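I joined the union in January, mostly because Ritu Katiyar on the next till wouldn't stop going on about it. I'd done nine years at Kaltum in Castcombe without ever reading my contract properly – I know, I know. Then they moved the rota to short notice and half of us lost our Saturdays off. 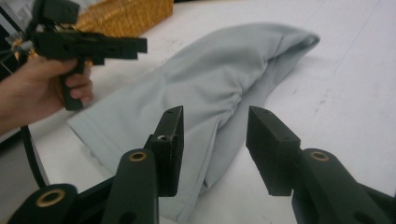 The branch meeting was on Zoom again and ran well over. Keegan Hoani, our rep, took us through the pay offer, and I'll admit I did some folding while he talked. Pale grey cloth on a white table, all creases, is hard going when you're also trying to follow holiday pay! I did stop for the vote, though. We turned the offer down, 451 to 20, far more lopsided than I'd expected.

Next comes the proper postal ballot. Mine's going in the box by Hinds the minute it arrives, and if you work at the Castcombe shop and haven't updated your address, please message Ritu this week.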